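Jimine data collection — weekly sync
Tuesday, April 14, 2026
Notes: Branwen Ruddock
Present: Hollgate bench team, Bevan labeling, Skostgate on the phone (dropped twice)

1. Last time's actions
Camera mount re-torque done. Spare fingertip pads ordered, not here yet. Naming scheme for pastry tasks still open, see 4.

2. Numbers
2094 episodes recorded since the March restart. 692 of those are food pick and place. Bevan has passed the first batch, the rest is in the queue. Skostgate asked if failed grasps count toward the total. They do, as long as the operator tags them before saving. Several from last week have no tag at all — Branwen to chase.

3. Food set
Croissant to plate is the main task this week. Operators closing too hard at the end of the approach. Agreed: slow down for the last bit, close, hold still a moment, then lift. No re-grip in mid air, abort and start over instead. Start pose has to change between episodes, too many are near identical and the model will just learn the one spot.

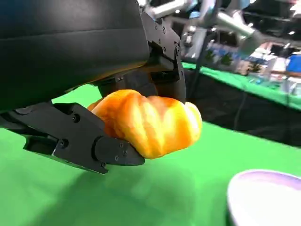
Plate position also to be varied, left and right of the item, near and far. Bevan wants a few with the plate nearly out of the wrist view. Some disagreement on this, Skostgate thinks it confuses the policy early on. Try 4 sessions and compare.

Green cloth vs plain green top: leave both as is untill the next training run, then decide.

4. Labels
"Pick up pastry" and "grab croissant" both in use for the same thing. Go with "pick up the croissant", full sentence, lower case. Old ones get fixed by script, Bevan has it half written. Anyone typing free text prompts please check teh spelling.

5. Disk
Recording machine at Hollgate filling up. Upload overnight, delete only after the checksum matches.

Actions
Branwen — untagged episodes, chase the pads
Bevan — label script
Skostgate — compare plate sessions, 2 slides max

AOB: none. Next one same time, same room.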